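### 3.2 The kitchen corner

The study looked at how utensils and pans are put away in very small kitchens, where hanging storage has to take the place of drawers. Matilde Tavares and Mostafa Bensaid set out the layout at Grindalgate, following the plan used in the earlier Louro trials but with a shorter counter.

Cooking utensils were kept on the wall and never on the worktop. Tavares had found in November that tools left lying beside the hob were the first things to be moved each time, and that they rarely went back to the same spot. Hanging them fixed this in most sessions, although people differed on how high was comfortable. A shelf over the counter took the things that were used less often.

The pot was treated as the main item. It has a wide mouth, so it takes up more room than its base suggests, and it was hard to set down close to the wall without touching the tiles. Five of the sessions began with the pot already out and the rest with it stored. We kept the two groups apart in the results - the order of tidying was different enough that a joint figure would have meant little.

Surfaces were chosen for ease of wiping. White tiles and a white worktop show marks quickly, which helped when we checked the corner between sessions, but they also reflect a lot of light. Tamara Costache noted that pale utensils were easier to pick out by their shadows than by their colour. Figure 2 gives the arrangement of the counter, with two wooden utensils on the wall and the steel pot standing below. The sink is at the right, and the dark hob panel is at the left end.

**Figure 2.** Counter, pot and hanging utensils in the kitchen corner.
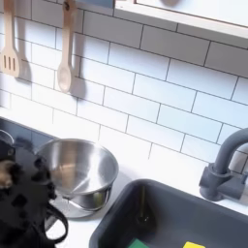

### 3.3 Order of tidying

Each session ended when the worktop had been cleared and wiped. The order in which items were put away was written down by Abelardo Navarrete and checked by a second reader.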